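Grip-Force Fault on the Prindero Tabletop Arms: Questions and Answers

March
By Patricio Requena

What was the fault?

The gripper on a Prindero arm could keep closing after it had already touched something. The arm is supposed to stop the fingers when the motor current goes past a set limit. On the affected units that limit was being read from the wrong table after a restart, so the fingers pushed up to 9 times harder than the task called for. With a block of wood you would not have noticed. With a thin plastic case, you would.

Which units are affected?

Arms running controller release 66 that had been power-cycled at least once without a full homing run. If your arm has been left on since the update, it has most likely been using the right limit, but please treat it as affected anyway. Units at the Pleldale site and the Nieto workshop have all been checked. Odeneck is on an older release and does not have the problem.

How was it found?

An operator in Pleldale heard a crack during a sorting run and pressed the stop. The item was a hollow plastic case, split along one side. We went back through the force logs for 3,604 grasps and found 6 where the fingers had carried on past the limit. All 6 came after a restart. None showed up as an error on the operator's screen, and we count that as a second fault. See "Why was there no warning?" further down.

Was anyone hurt?

No. The fingers are small and the arm moves slowly in this mode, but the force on the affected units was enough to pinch badly. Keep your hands out of the reach of the arm whenever the motors are powered, including when you are only straightening the items between runs. The pause button does not cut motor power. The red stop does.

Why does it matter more for some items than others?

A rigid part pushes back quickly, the current jumps, and even a wrong limit is reached fairly soon. A hollow plastic case bends first. The current climbs slowly while the wall gives way, and by the time it gets to the limit the case may be bent or split. The household sorting task is full of things like this: translucent toothbrush-type cases, open plastic containers, soft goods. They also tend to lie close together, so a finger aimed at one thing can end up leaning on the rim of another.

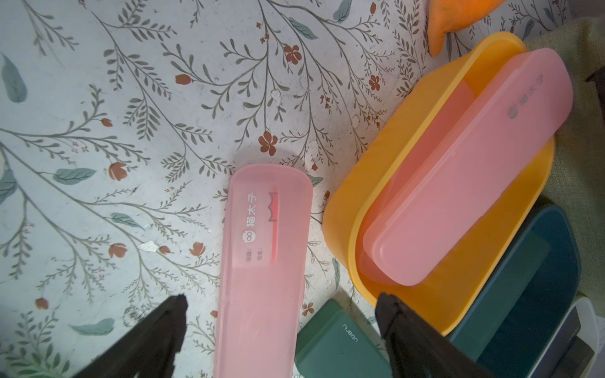
Requena's answer skips the rims, one operator wrote in after the first version of this page went up. The written limit covers what is between the fingers, and she wanted to know what happens when the outside of a finger presses on a container standing next to the target.

It is a fair point and the page has been changed to cover it. The current limit applies to closing only. Side contact is handled by the arm's joint torque check, a separate piece of software that was not part of this fault. That check is set fairly loose, though, and it will let a finger nudge a light container along the table before it trips. If you see a finger resting on a neighboring item, pause, back the arm off by hand control, and spread the items out before you carry on.

Why was there no warning?

The warning on the screen compares the measured current with the limit the controller is using. As the controller had picked up the wrong limit, both numbers agreed and nothing looked out of place. The fix adds a second comparison against the value stored in the task file. If the two limits differ, the arm will not start.

What should I do before my next run?

Check the release number on the controller's status page. If it says 66, do a full homing run after every restart and wait for the homing light to go steady. Then run the foam block test from the setup guide. The fingers should close on the block, stop, and leave no mark deeper than the line printed on its side. If they go past the line, press the red stop and leave the arm off until it has been looked at.

Can I just lower the force setting on the screen?

No. On an affected unit, the slider changes a value that the controller is not reading. Several people tried this and thought they had solved it.

My runs from last month used release 66. Is the data still good?

Mostly. Grasps that stayed under the correct limit are fine to keep. The log checker will mark any that went over, and those should be pulled from the set and kept in a separate folder. Do not delete them. We would like copies, along with a note of what the item was and whether it was damaged.

What about damaged items?

Take them off the table. A cracked case has sharp edges and will also grip differently from a sound one, and that makes the next set of logs harder to read. Wear and scuffs on the table covering can stay as they are, unless an edge has lifted far enough to catch a fingertip.

When is the fix coming?

It is being tested on the Nieto arms now. Pleldale gets it next. Until your site has it, the homing step above is required after every restart, even a short one.

Who do I report a problem to?

Send the unit number, the release number and the log for the run to Patricio Requena at the Prindero support desk. Please send the log before restarting the arm if you can. A restart clears the limit value that was in use, and without it we have to guess.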